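Two-arm kitchen cell at Haltcombe gets new gripper settings

12 Jan 2023

The two-arm kitchen cell at Haltcombe is working again after its grippers were set up from the beginning. The work was done by Rosemarie Rieger and Birutė Grigaitė of the firm Nolte, which looks after the cell for the Jonness training center.

The cell was installed in October and is used for serving tasks, for example to move a piece of food between two plates. In the last weeks the right arm closed its fingers too early, and the left arm stopped a little beside its rest position. Both faults came from one calibration file, which was copied from an older cell and never changed for the longer fingers.

Before the real arms were allowed to move, every new setting was tried in Rerkarance, the simulation program of the center. The team made 1,000 runs there with the plate task. In 109 of them the fingers touched the rim of the plate, and these runs were used to correct the approach height.
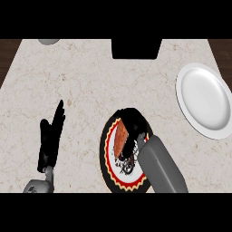
The plate task in simulation: the right gripper is over the piece of food, while the left one holds nothing. Picture: Jonness

"First we correct the model, then we correct the arm," said Grigaitė, who wrote the new file. "If you do it in the other order, you look for the same mistake two times."

On the real cell the work took one afternoon. The finger screws of both grippers were tightened, the zero position of each wrist joint was taught again, and the closing force was made lower. Rieger also exchanged one cable in the left arm, where the cover had begun to wear near the connector.

The cell had made almost 1,890 cycles when it was stopped. From now on the zero positions will be checked every 800 cycles, and the result will be written in the log book beside the control cabinet. The settings file now carries the name of the cell, so that it cannot be mixed with another one.

Courses at the cell have started again. Groups which lost their time can ask for a new one at the Jonness office in Haltcombe.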